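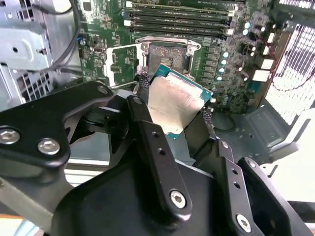 Figure 3. Processor held at a tilt above the open socket, load plate folded back, as seen from the wrist camera.

4.2 Handling rules for socketed processors

The rules in this section apply to every station on which a gripper places or removes a processor while the motherboard remains in its case. They were drafted at Zemedura in January and revised with the Serier site before adoption in May 2020. Earlier guidance treated the processor as an ordinary small part and set a limit on grip force alone. Our review of 973 handling records showed that this limit was too narrow, as most of the faults recorded concerned the approach to the socket.

Three conditions must be met before the gripper enters the case. The load plate shall be fully open. The contact pins shall have been inspected under the wrist camera, and the image stored with the job record. Cables near the socket shall be tied back or entered in the path planner as obstacles — a loose cable is to be treated as a stop condition.

The fingers shall hold the processor by its edges only. A tilted grip, such as that in Figure 3, is permitted during approach but must be corrected before any part of the processor touches the socket. Final lowering is vertical, and sideways correction after contact is forbidden. Where residue is found on the heat spreader, the part shall be set aside for cleaning and the finger pads checked before the next cycle.

Operators may pause a cycle at any point. A paused cycle shall not be resumed from the same position; the gripper withdraws above the memory slots and repeats its approach. Garcia proposed a shorter withdrawal for the Ternolen cell, and this remains under review.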